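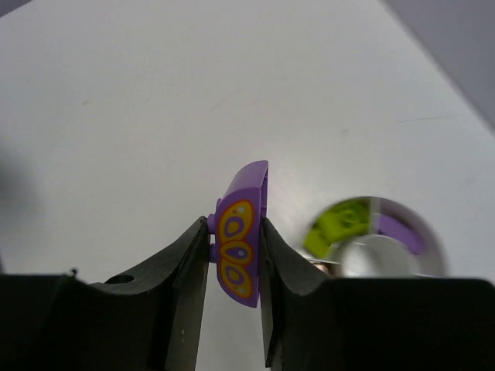
Figure 4-1. Curved slope piece held upright at the fingertips, seen from the wrist camera.

4. Fingers, Grip and Wrist Camera

This section covers fitting and checking the fingers on the Yule sorting cell, setting the grip for small molded parts, and aligning the wrist camera. It applies to cells with the Lesard wrist and the black scooped fingers. For the flat fingers, see Section 6.

Carry out the steps in order the first time the cell is set up. After a finger change, start at 4.2. After a camera change only, go straight to 4.4.

4.1 Before You Start

You will need:
The hex key from the wrist tool pouch
A lint-free cloth
A clean test part of the kind to be sorted
The white alignment card

CAUTION: The fingers can close without warning while the wrist is powered. Press the stop button and turn the wrist switch to OFF before putting a hand between them.

CAUTION: Do not hold the arm up by the fingers or by the camera housing. Both will shift under load and the alignment will be lost.

4.2 Fitting the Fingers

1. Open the grip fully from the Hand page, then turn the wrist switch to OFF.

2. Back out the screws holding the old fingers. Keep the screws with the fingers they came from.

3. Wipe the two mounting faces on the wrist. Dust under a finger tilts the tip, and a small tilt at the mount is a large one at the point of contact.

4. Place the new fingers on the mounts with the scooped sides facing up toward the camera and the flat inner faces toward each other. Start all screws by hand before tightening any of them.

5. Tighten the screws a little at a time, going from one side to the other. Stop when the key begins to flex.

6. Turn the wrist switch to ON and close the grip slowly with nothing in it. The tips should meet along their full width. If light shows on one side only, loosen that finger, reseat it, and repeat steps 5 and 6.

Note: Fingers are supplied as matched pairs. A new finger paired with a worn one will pass step 6 and still drop parts.

4.3 Setting the Grip

The grip has two settings that matter for small parts: closing force and hold width. Force is set on a scale from zero, and hold width is learned from a test part.

1. On the Hand page, set Force to 2. This is the shipping value for molded bricks, slopes and clips.

2. Open the grip and lower the wrist over a test part standing on the table.

3. Close the grip with the Jog Close button. Use short presses for the last part of the travel.

4. Raise the wrist a short way and check the hold. The part should stay upright between the tips, with a finger on each side and the table visible through the gap below it.

5. If the part turns or slides, raise Force by one and repeat from step 2. Do not go above 5 with hollow or thin-walled parts.

6. Press Learn Width. The cell stores the finger position and uses it to decide whether later picks have succeeded.

Parts with studs or clip bumps on the side need extra care. In Figure 4-1 the two bumps on the left side of the piece press against the inner face of the left finger, and the right finger bears on the opposite side. With a grip of this kind the stored width includes the bumps. A pick taken on the smooth walls of the same part will read as too narrow, and the cell may report it as a miss. Either learn a second width for that part or set Approach to Fixed so that the part is always taken the same way around.

Note: Printed faces can be marked by grit on the fingers. Where a part carries a print, wipe the inner faces before a run and choose an approach that keeps the tips off the print if the shape allows it.

4.4 Aligning the Wrist Camera

The camera looks down between the fingers. When it is correctly set, both fingers enter the view from the bottom corners and form an even V, with the held part at the narrow end.

1. Load the Camera page and turn on Center Line.

2. Clear the area under the wrist and lay the white alignment card flat on the table.

3. Open the grip halfway. Compare the left and right fingers against the center line.

4. If one finger takes up more of the view than the other, loosen the camera clamp and turn the housing until they match. Retighten the clamp — hand tight is enough.

5. Close the grip on the test part. The part may sit slightly to one side of the line. This is normal for parts with bumps on one face and needs no correction.

6. Check the focus on the held part. Edges and any printed lines should be sharp. Bins, trays and other items farther off will be soft, and the focus should not be moved to suit them.

7. Press Save View.

Lighting should be even, without hard shadows from the held part. If a dark band falls across the working area, move the lamp and repeat step 6. Do not make up for poor light by raising Gain; the color check in Section 5 will then confuse purple with dark blue.

4.5 Routine Care

Every 900 picks the cell shows CLEAN FINGERS on the Hand page. The message does not stop the run. At the next break:

1. Turn the wrist switch to OFF.

2. Wipe the inner faces and the scooped sides with a dry cloth. Do not use solvent on the contact faces.

3. Look for light specks, nicks or polished patches near the tips. Specks that wipe away are dust. A nick that catches a fingernail means the pair must be replaced.

4. Wipe the camera window last, with a clean part of the cloth.

5. Clear the message with Reset Count.

Allow about 3 minutes for the full procedure.

4.6 Faults

MISS AFTER CLOSE
The fingers closed past the learned width. Check that the part is the one selected, then repeat 4.3. If the fault comes up only on parts with side bumps, see the paragraph following step 6 of that section.

WIDTH HIGH
Two parts were picked together, or something is stuck to a finger. Open the grip over an empty tray and inspect both inner faces.

VIEW SHIFTED
The fingers no longer match the saved view. Check the finger screws before touching the camera. If the screws are tight, repeat 4.4.

Spare finger pairs and camera clamps are ordered from Nalodmont under the cell serial number. Cells supplied through Plotmont carry a second label inside the rear door; quote the number on that label instead.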